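Opinion > Home Life > Comment

Leave the bucket by the door

By the Ellness home desk
2021-01-15

Print this page | E-mail this to a friend

Most advice on keeping a small flat tidy begins with storage. Buy boxes, label them, push them under the bed. I lived by that for 12 months and owned more boxes than anything else.

I now think tidying depends on two places: the door and the bed. Rubbish needs somewhere to go on its way out. A plastic bucket with a bag in it does the job, and it can stand on the tiles in full view.
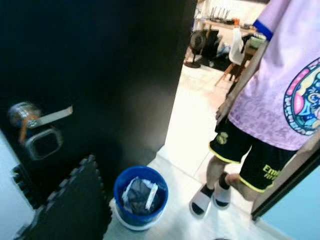

Visitors may think it untidy. I would put up with that. A bin hidden in a cupboard gets forgotten until it smells, and one you pass on the way out gets emptied. Shiny floor tiles show every crumb anyway, so the sweepings may as well have a short trip.

The bed is the other half. It is the biggest flat surface in the room and it collects coats, post and clean washing. Pull the sheet straight, fold the blanket and put it to one side. It takes up to 4 minutes. I have kept at it since March and have given most of the boxes away.
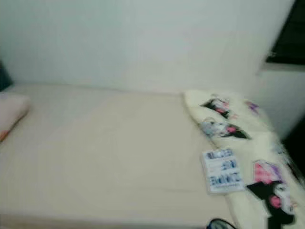 Sheet pulled flat, with the folded blanket at the side of the bed.

Scatter cushions I leave to other people.

Print | E-mail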